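Belt-to-Bin, Mustham bench: data card and notes

What this is

A set of teleoperated recordings in which two robot arms share a table with a short conveyor and a blue parts bin. The job is to get a yellow block off the belt and into the bin. A child of three can do this. Our best policy does it on most attempts and then, every so often, puts the block down with great care next to the bin and goes home.

The set was made for one narrow question: does a policy that sees the table from three places cope better with a shifted bin than a policy that sees it from one? We called the method Zotgate, after the little learned gate that decides how much to trust each view at each step. The name was meant to be temporary. It is now in the code in too many places to remove.

Contents

4000 episodes, each with three video streams, joint positions for both arms, gripper opening, and a success flag set by the operator. Episodes are short. The first 80 in the index are the shakedown runs and should be left out of training; they are kept because two of the plots in the report use them. Failed attempts are included and flagged.

Views

wrist: small camera by the gripper. Sees the fingers at all times and the thing you care about some of the time.
head: looks down over the belt, the bin and whatever the arms are up to.
side: fixed, wide, dull and by a long way the most useful for working out what went wrong.

The table

Brown covering, blue painter's tape, laid by hand. The tape marks out cells for placing the bin, and bin positions in the metadata are given as cell names, not millimetres. We did own a ruler. The cells are not square, the lines are not parallel, and some of the tape has been patched. If you need true distances, take them from the calibration folder and please don't try to recover them from the tape. Someone at Harketbridge did, and got a very tidy paragraph about lens distortion out of what was my poor taping.

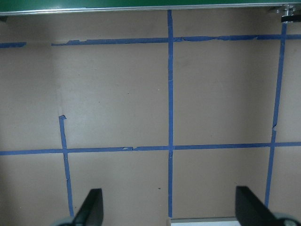

None of this matters to the policy, as far as we can tell. We retrained with the tape masked out and the score barely moved. What did matter was the belt. It is glossy, it picks up the overhead lights, and the single-view baseline learned to be quite fond of one particular highlight. With the gate in place the wrist view gets turned down while the arm is travelling and turned up again for the last stretch before the grasp. We had hoped for this, and were suspicious enough when we got it to run the whole thing again with new seeds. Same pattern.

Results in brief

Bin in its usual cell: no real difference between one view and three. If your bin never moves, save yourself the cabling.

Bin moved by one cell: the gated policy holds up, the wrist-only policy drops badly, and plain stacking of all three views lands in between.

Bin moved and turned: everything gets worse. The gated policy gets worse more slowly. We ran 15 trials for each pose, so treat small gaps between rows of the table as noise. Reviewers did. 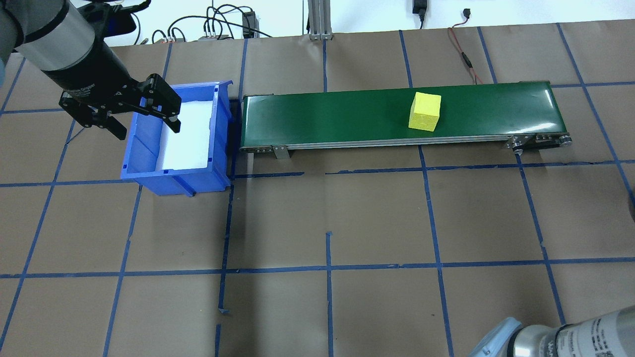
Page last changed: June 16, 2022

Known problems

The gripper opening is logged a little late compared with the video. The loader has a fix, on by default. Turn it off if you enjoy seeing blocks leap into hands.

In 14 episodes the side stream freezes for part of the run. They are listed in frozen.txt and were left in on purpose, as a test of whether the gate would notice. It noticed in most of them, and in the rest it trusted a still picture right to the end, much as I would have.

The success flag means the block ended up in the bin. It says nothing about style. Several successes are bounces off the rim, and the Sproģis split (named after the office kettle, long story) collects the ones we would be embarrassed to show a visitor.

The second arm does very little. It was meant to steady the bin in a later task, planned for November and not started. Its joint readings are in every episode anyway, and a model with too much spare capacity will find a use for them. Drop those columns unless you have a reason.

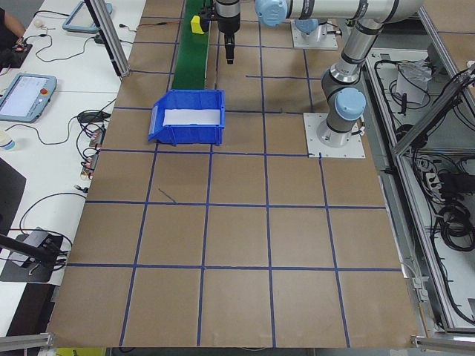

Splits are by bin cell, never by episode. Splitting at random puts near-copies on both sides and gives you a lovely number that means nothing. We reported that number once, internally, for one happy afternoon.

Use and contact

Free for research use, with credit. Please don't use it to claim anything about conveyors in general; we had one conveyor. Questions and corrections to Triin Kalniņš at the Mustham bench. If a file won't open, send the episode number and the loader version along with the error text.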